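November
Ein Meinungsbeitrag aus der Redaktion Werkstatt und Technik

Wer einem Roboter etwas beibringen will, muss zuerst Geschirr kaufen. Das klingt nach einer Kleinigkeit, und ich habe es auch lange für eine gehalten. Inzwischen glaube ich, dass sich an der Einkaufsliste mehr entscheidet als an der Größe des Netzes, und ich möchte hier für die Leute werben, die solche Listen schreiben.

Bei Flistimico, wo ich in diesem Herbst öfter zu Gast war, lief das Sammeln anfangs so, wie man es sich eben vorstellt: ein Tisch, ein Becher, eine Schüssel, und dann Wiederholung um Wiederholung. Jemand führt die Arme, die Arme greifen, alles wird aufgezeichnet. Auf diese Weise kamen 2.000 Durchgänge zusammen, eine schöne Zahl, mit der man in jeder Besprechung gut aussieht. Nur waren sich diese 2.000 Durchgänge so ähnlich wie Frühstückseier. Immer dieselbe Schüssel, immer dieselbe Ecke, immer derselbe geübte Schwung von links. Das System konnte am Ende genau diesen Schwung, und wehe, der Becher stand eine Handbreit weiter hinten.

Dann hat das Team umgestellt, und ab da wurde es für mich richtig spannend! Die zweite Sammlung, intern Ketton genannt, umfasste gerade einmal 800 Durchgänge. Dafür wurde der Tisch ständig neu gedeckt: andere Dinge, andere Reihenfolge, andere Abstände, mal ein Tuch, mal ein Stück Spielzeug, mal ein Kabelknäuel, vor dem sogar ein Mensch kurz seufzt. Vier Personen wechselten sich an der Steuerung ab, und man sieht den Aufnahmen an, wer gerade dran ist. Eine greift zögernd und korrigiert viel, ein anderer fährt in einem Bogen hin, als hätte er nie etwas anderes getan. Ich halte gerade diese Unterschiede für einen Schatz. Viele wollen sie herausfiltern, ich würde sie hüten.

Denn was lernt ein System aus einem perfekten Griff? Den perfekten Griff. Was man tut, wenn die Finger ein wenig danebenliegen, steht in keiner sauberen Aufnahme. Das steht in den krummen, in denen jemand absetzt, nachfasst und es von der anderen Seite probiert. Bei der alten Sammlung wurden solche Stellen weggeschnitten. Bei Ketton bleiben sie drin, mit einem kurzen Vermerk, und ich wünschte mir, das würde überall so gehandhabt.

Natürlich kenne ich den Einwand. Minoteck, ein Anbieter von Greiftechnik, mit dem ich über das Thema gestritten habe (freundlich, über sehr viel Kaffee), setzt fast ganz auf Simulation. Dort fallen einem die Beispiele über Nacht in den Schoß, kein Becher muss aufgehoben, kein Tisch gewischt werden. Das ist verlockend, und für Bahnen und Abstände will ich darauf gar nicht verzichten. Aber ein Tuch! Ein weiches Tuch im Rechner so fallen zu lassen, wie es auf einem echten Schüsselrand fällt, kostet Wochen. Auf dem Tisch kostet es einen Griff. Und ein durchsichtiger Behälter unter einer Lampe bringt Kameras auf Ideen, die kein Simulationsentwickler freiwillig einbauen würde.

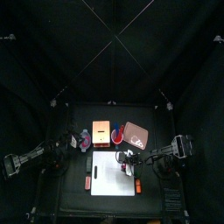
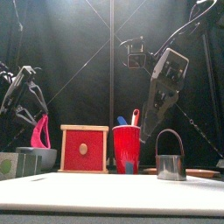 Am Tisch und vom Handgelenk aus gesehen:
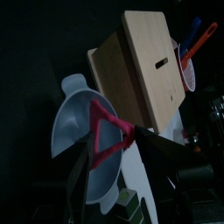 Was mich an dieser Arbeit so begeistert, ist ihre Nähe zum Handwerk. Man braucht ein Auge dafür, welche Anordnung noch fehlt. Man muss merken, dass seit einer Stunde alle Henkel in dieselbe Richtung zeigen. Bei Vass, einer kleinen Werkstatt, die für mehrere Labore sammelt, hängt dafür ein Zettel an der Wand: nach jeweils 6 Durchgängen wird umgeräumt, und zwar von jemandem, der gerade nicht steuert. Eine simple Regel, aber sie verhindert, dass man sich den Tisch unbewusst bequem stellt. Ich habe es selbst ausprobiert und nach kurzer Zeit alles so hingerückt, wie es mir am besten lag, ohne es zu merken.

Trotzdem gilt das Sammeln in vielen Häusern als Vorarbeit, als etwas, das man an die Jüngsten abgibt, bevor das Eigentliche beginnt. In den Veröffentlichungen füllt das Modell dann zehn Seiten und die Datensammlung einen Absatz. Ich würde gern einmal den umgekehrten Aufsatz lesen, mit der vollständigen Inventarliste im Anhang, mit den abgebrochenen Durchgängen, mit den Notizen derer, die gesteuert haben. Und ihre Namen gehören vorn auf die erste Seite, neben die der anderen.

Flistimico will im Winter mit einer dritten Sammlung anfangen. Die Einkaufsliste dafür durfte ich schon sehen, und ich habe gleich ein Nudelsieb vorgeschlagen.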